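Small tips for running a survey evening at your kitchen table
by Yaowalak Thepsuriya

When I test a questionnaire for a small shop, I often invite people to my home. A kitchen is a good room for it, people talk more easily there than in an office. These are the habits I keep.

Print the questions the day before and read them aloud to yourself. If you must take a breath in the middle, the question is too long. I keep the whole form under 10 questions, and the open ones go at the end.

Clear the table of your own things, but leave the snacks. Cut vegetables are better than chips, which make noise on the recording and leave grease on the paper forms.

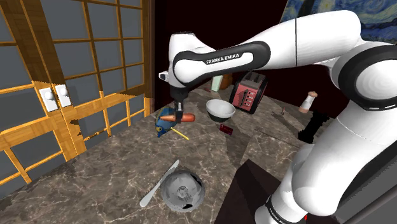

An orange piece, carrot-like, over the marble countertop.

For collage work, put old magazines in a baking tray. The scraps stay inside and you can carry everything away in one time. Glue sticks dry out fast, so close them between the rounds. A drop of cooking oil on a cloth takes the glue from most table tops, then wash with dish soap. Try it first on a corner.

Do not stick notes on a painted wall in July, they fall down when the air is humid. I use a cookie sheet and magnets. For the Bekcombe bakery group I had 48 notes on two sheets and it was enough.

Put the phone that records on a folded towel, so that cups do not sound like hammers. Stop after 40 minutes, make tea, and begin again with the easy questions.

Write your own remarks the same evening. I once waited 3 days with the Skoryk forms and could not read half of my handwriting.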